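How Do You Teach a Robot to Tidy Up?

By Jihad Semaan
June 26, 2025

My job is hard to explain at parties. I tell people I teach robots, and they picture me standing at a whiteboard with a pointer while a row of metal students takes notes. I'd love that! But a robot can't listen to a lesson the way you can. If I say "please put the screwdriver away," it just sits there. It doesn't know what a screwdriver is, or what "away" means, or that it has a hand.

So how do I teach it? I show it. And there are two ways of doing that.

The first way is to hold the robot's arm and move it myself. Did a grown-up ever put their hand over yours to help you write your first letters? It's a lot like that. I take hold of the arm, guide it over to the thing I want, close the fingers, lift, and carry it where it should go. Inside every joint (a joint is a bending place, like your elbow) there's a sensor that keeps track of how far it has bent. The computer writes all of that down while I push and pull.

The second way is remote control, and it's my favorite. The grown-up word for it is teleoperation, which just means "working something from far away," even if far away is only the next chair. I hold a small pair of pretend arms, called leader arms. When I bend the left one, the big left arm bends too. When I squeeze my fingers, the gripper squeezes. It feels like having a very serious copycat in the room.
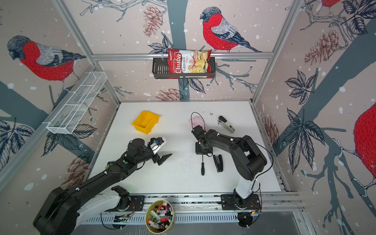
You'd think it would be easy, like a video game. It isn't! When you pick up a pencil, your fingertips tell you right away if it's slipping. My leader arms can't feel anything like that, so I have to do it all with my eyes. On my first day I tried to pick up a marker and I missed it, then I missed it again, and then I flicked it off the table and it rolled under a cabinet. My friends at the Werwood lab still bring this up.

One go at a task, from start to finish, is called a demonstration, or a demo for short. A short demo takes me 40 seconds. Then I move everything to a new spot and do it again. And again. For our tidying project, which we named Rastari, we recorded 1,836 demos. Yes, I got tired. Yes, there were snacks.

Why so many? Well, imagine you learned to catch a ball, but only one ball, always thrown from the same place at the same speed. Then somebody tosses you a different ball from the other side of the yard - oops. Robots have the same trouble. If I always leave the stapler in one place, the robot may learn to reach for that place, stapler or no stapler. So I turn things around, swap them, lay them on their sides, and make little messes on purpose. (Best part of the job. I get paid to make messes.)

After that, a computer program studies all the demos. It looks at what the cameras saw and what the arms did at that same moment, over and over, and it hunts for patterns. When the gripper is over the thing, close it. When it's a little too far left, move right. The program makes a guess, checks it against what I did, and fixes itself a tiny bit.

Then I let go of the controls and the robot tries by itself. After our first 200 demos, it mostly waved at the table. After 600 it was picking things up and dropping them in odd places.

It also learns my bad habits. I tend to stop for a second before I grab something, and now the robot stops too!

If you want to try this at home, you need a friend, a spoon and a few toys. Your friend closes their eyes and keeps their arm floppy, and you move it gently to pick up a toy with the spoon. Do that five times. Now let them try it alone, eyes still closed, and then slide the toy over a little and see what they do.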